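Robot Club Diary
Friday, October 24, 2025
Posted by the club secretary (I missed the meeting where we voted)

Week seven, and Zulu still can't pick up a domino.

I should be fair to Zulu. Zulu is a hand-held gripper, so strictly speaking it's me who can't pick up a domino. The plan, as written on the whiteboard back in September by people full of hope, was to collect 1000 clean grabs by hand, feed them to the model, and then let the arm do it alone at Vandcombe in the spring. We have 82. I did eleven of those tonight and my wrist would like it noted.

The trouble started with the pads. In July, when we had all the time in the world, we printed the first set and everyone agreed they were fine. They were fine for foam blocks. Dominoes are thin and slippery and they squirt out sideways like a bar of soap. One went under the radiator tonight and we have decided it lives there now.

So there was a debate. Half the club wants rubber on the pads. The other half wants to reprint them with ridges, which would be our fourth reprint, and the printer is booked by the Draster team until the end of time. The Draster team is building a robot that sorts socks. It works, too. They've been very gracious about it, which makes it worse.

I said we should fix our grab technique first and got the look you get when you say that. Then I was handed the gripper.
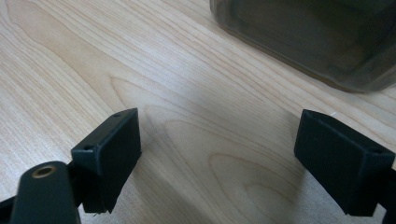

My technique, for the record, is slow. I come in from above, stop, breathe, and close. The teacher says I hover. I say I'm being careful, and the log file says I take twice as long as anybody else, so we're both right. At least rubber would be an easy job: the inner faces of the pads are flat, and two strips of the stuff ought to sit on them without any reprinting at all. I made this point twice. The ridge people have asked to see it in writing.

Other business: the log file reached 2940 lines and I understand perhaps nine of them. Somebody named a folder "final" inside a folder named "final2." We owe the Ciltholm school a reply about the practice match, and that was my job last week also.

Rubber gets a trial on Tuesday. I'm supposed to bring glue. Dad has some in the garage, but he'll want to know what it's for, and then he'll want to come and help.

Forgot to eat dinner. Had a granola bar on the bus that may have been from last year's competition.

Recent entries
The Printer Is Making That Noise Again
Sock Robot 1, Us 0
What We Learned From Dropping It
Minutes of a Meeting I Did Not Attend
Foam Blocks, a Farewell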